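Relatório de progresso, outubro
Projeto Brisik, bancada de manipulação com dois braços

Olá a todos na Katby,

Prometi contar como correu o dia aberto na oficina de Clonden e cá vai, ainda com a voz meio rouca de tanto falar! Tivemos quase 300 visitantes, muito acima do que eu esperava, e a certa altura a fila já ia pelo corredor fora (ainda bem que havia bolachas).

Fizemos 15 demonstrações, todas com os dois braços e objetos moles, que é a parte do plano que mais vos interessava. Eu tinha pensado em mostrar primeiro os blocos de espuma, por serem mais fáceis, mas as pessoas iam logo para a bolsa preta com fecho. Toda a gente já lutou com uma bolsa que foge da mão, e ver um braço às voltas com o tecido prende muito mais do que ver empilhar blocos.
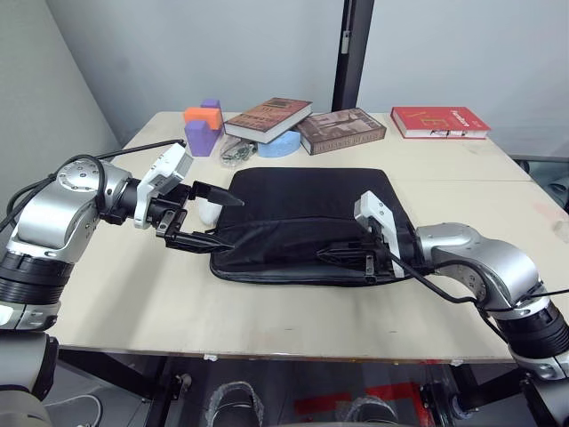

Das 15, houve 5 que não chegaram ao fim. Em três o tecido escorregou dos dedos da garra e nas outras duas parei eu, porque o braço esquerdo vinha depressa demais e havia crianças encostadas à fita. Baixei a velocidade depois do almoço e a tarde foi bem mais calma. As perguntas foram ótimas: quanto custa, se dobra roupa, se se cansa... e uma senhora quis saber se podia levar um para casa!

Quanto a contas, gastámos 4.000 euros dos que nos deram para esta fase, quase tudo em transporte e nas pontas novas das garras, encomendadas à Šťastný. Falta a fatura da eletricidade, que envio assim que chegar.

Para o próximo período quero repetir a tarefa da bolsa com tecidos mais lisos e acertar a força de aperto do braço direito. Precisava também que me dissessem se a visita da vossa equipa se mantém, para eu reservar a sala da manhã, que à tarde é uma confusão.

Um abraço e até breve!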